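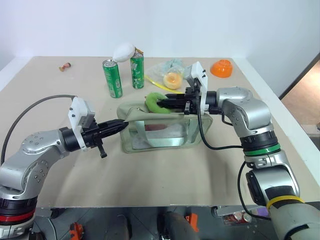
Packing table, Galport room: green see-through bag held open at the top, cans and small items behind.

Prieto Gift Bag Packing: Table and Contents Check
Inspected August 19, 2024
Sheet 264

1. Tabletop clear of spills and grit
OK. Lovely and clean, a huge improvement on June!

2. Bag opens wide at the top, contents can be seen
OK. I'm a big fan of these pale green bags. You can spot what's at the bottom without tipping the lot out.

3. Strap stitching
Tug test done on both ends, good. Please keep doing every bag, even when we're flat out.

4. Cans
Check for dents and sticky rims. Nothing rests on top of a can while packing. The white egg-shaped piece with the gold tassel needs its own spot on the table, please.

5. Plastic packaging
ACTION. Crumpled clear bags go to one side until their contents are checked off.

6. Plush items
See comment below.

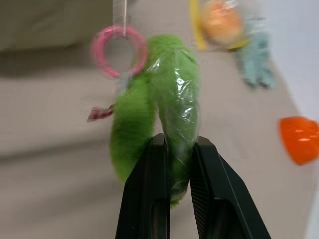

Item 6: lime green plush, part of it in clear wrap, with pink ring nearby.

Comment on 6: Gorgeous colour, and the kids at Purkgate will go nuts for it. Wrapping must be fully on or fully off before a toy is bagged. Tug any tags and rings; anything that comes away goes in the Brosau returns tub with the sheet number.

7. Aisle behind the table
OK, full width.

Result: pass, with 4, 5 and 6 to be fixed before the next batch. Great work, everyone, this is coming along beautifully.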